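[talwood-list] Re: folding task, which cloth do we use?

From: Silvia Sokol
To: Talwood robotics club list
Date: Tue 9 March

Hello all,

Ebbe Dahlgren wrote:
> I looked at the rules for Kandgate again. They say "one soft item,
> placed on the table without order, to be folded by the robot". They do
> not say which item. Are we still training with the blue one? I would
> like to order something thinner before it is too late. Also, can
> somebody write down how the grasp is done now? I was away since
> January and I do not know what has changed.

Thank you Ebbe, I will try to answer both questions.

Yes, we are still training with the blue one. I know that it is thick, and that it makes big folds which fall over each other. But all our recordings are made with it. We have 366 good ones at the moment, and I would not like to begin again from zero with a new cloth so close to Kandgate.

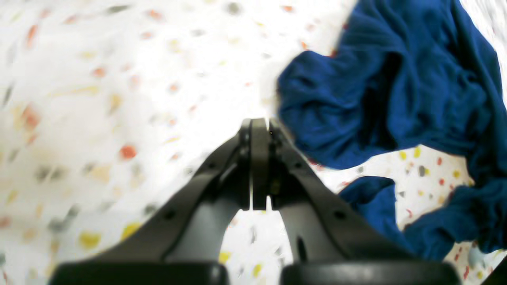

About the grasp. In the old version the arm went straight down with open fingers and closed them where the cloth was highest. It often took two layers, and then the fold was lost. Now we come in with the fingers closed, stop beside the cloth, open only a little and go under the edge from the side. The person who teleoperates should go slowly in this part. Please do not correct in the middle of the movement – it is better to stop, mark the recording as bad and start again.

The approach from the side needs a good view of the edge. For this reason I ask everybody to check the wrist camera picture before recording, and not only the picture from the top.
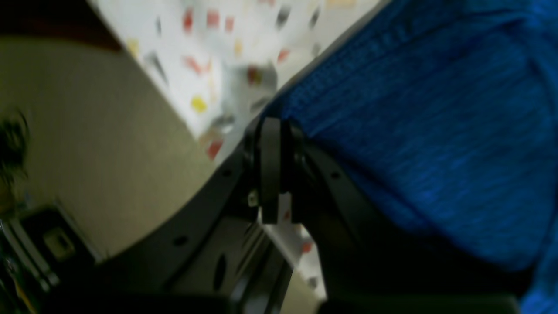 Peston (this is the name of our training script, for the new members) now reads both wrist cameras. It needs roughly 3 hours for one full run on the computer in the lab. The last run stopped at step 3843 because the disk was full. I have deleted the old checkpoints, so please look if you miss something. The folder "urban" I did not touch.

Another point is the tablecloth. Ebbe asked me once if the colored spots disturb the model. I made a short test with a plain white sheet and I saw no difference that I would trust, so we keep the one we have.
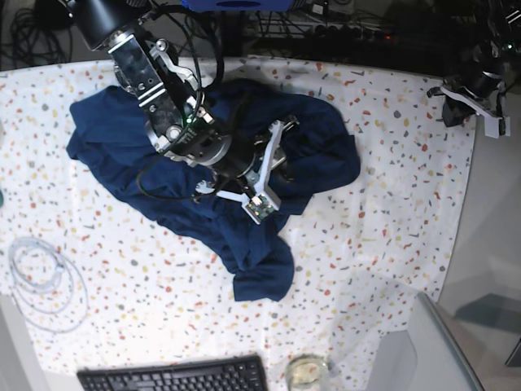
For the first fold we use only the right arm. The left arm waits at its side of the table until the second part, when both arms pull the cloth flat. If you see that the left arm moves during the first fold, stop the recording and tell me, because then the wrong configuration file is loaded. This has happened to me two times.

I would also ask you to leave the cloth in a different shape before each recording. Some of us put it down always in the same way, and the model learns this very fast. Drop it from some height and do not arrange it with the hand. 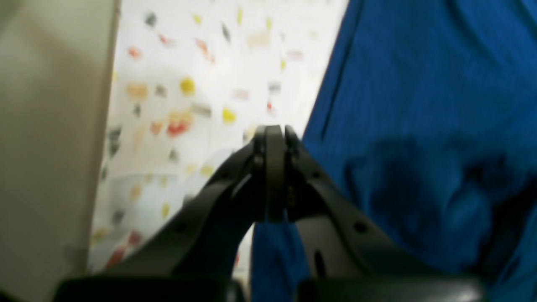
Ebbe, regarding the thinner cloth: please order it, but only one piece, and we will use it just for testing. If the policy works on it without training, we can write this in the report. If not, we write this also.

We need 4 people for the recording on Saturday. So far there are Ebbe and me. Please answer to the list and not only to me.

Best regards,
Silvia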